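Lanz Surgical Robotics Laboratory
News and media

Press release

Wrist-mounted camera lets suturing robot re-find lost thread, Lanz group reports

Method cuts failed regrasps in bench trials on tissue; code and recordings to be released in April

A research group at the Lanz Surgical Robotics Laboratory has published a method that allows a robotic instrument to locate and pick up suture thread using only a camera carried close to the instrument's wrist. In bench trials the method completed 850 regrasps without operator input. The work was carried out with the Dranwood Institute for Medical Devices, which built the test stand.

Automated suturing has been studied for many years, and the needle is usually the easier part to track. It is rigid, its shape is known in advance, and it reflects light in a predictable way. Thread has none of these properties. It bends, sinks into folds, passes behind the tool, and changes apparent color with the lighting. Most systems view it from an endoscope placed well back from the work, where a fine strand may be only a few pixels wide.

The Lanz method moves the viewpoint to the tool. The jaws stay in view at all times, and their position in the image is fixed apart from the opening angle. The software uses this as a built-in ruler. Each visible stretch of thread is traced as a curve, and the curve is scored on how well the jaws could close on it without touching the tissue beneath.

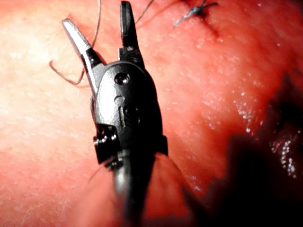
TUSTBERG, April. The group's report describes the tracing step, the scoring step and a recovery routine that runs when the thread is hidden. All three run on a single workstation next to the robot.

The tracing step was trained on 1722 short recordings made at the Tustberg bench. Operators marked the thread by hand in each one, including stretches hidden behind a jaw, where the marked path was inferred from the visible ends. Knots and cut ends already in the tissue were given a separate label. Earlier versions of the software had treated the tails of a tied knot as free thread and tried to pick them up.

"A loop lying on the surface and the tail of a finished knot can look very similar over a short length," said Hoi-yan Lui, first author of the report. "You have to follow the strand for some distance before you know which one you have. The network is now required to do that before it offers a grasp point."

Glare was the second main source of error. Moist tissue produces small bright points, and the metal of a jaw tip can produce a streak that runs in the same direction as a strand. The method compares frames taken 4 millimeters apart as the wrist moves. Reflections shift against the tissue between the two views, while thread resting on the surface stays in place. Candidates that shift are dropped.

When no usable stretch of thread is found, the recovery routine opens the jaws, backs the wrist away along the shaft axis and repeats the search. If 2 attempts fail, the robot stops and hands control to the operator. The authors chose this limit after early trials in which further attempts tended to push the strand deeper into a fold.

"The stop condition is as much a result of this work as the grasp rate," said Hipólito Garrido, who leads the test program at Dranwood. "We logged every handover and checked the cause. Most came from deep shadow on one side of the instrument, and that is a lighting problem we can work on."

The report lists several limits. All trials were done on the bench, with no patients involved. The tissue was held still, so breathing and pulse motion were not tested. Thread tension is not measured, and the system does not place or tighten knots by itself. Undyed thread was not included.

The next phase will add a second light source to the wrist and a motion stage under the tissue holder. Lemlem Hadgu will lead the hardware changes, and Pak-hei Fung will extend the tracing step to moving tissue. Trials are planned at the Claltlow site, where a second bench is being fitted out.

The code, the marked recordings and the drawings for the camera mount will be available to research groups on request. Requests should name the instrument type in use, as the jaw model must be refitted for each one.

Media contact
Etenesh Araya, Research Communications
Lanz Surgical Robotics Laboratory, Tustberg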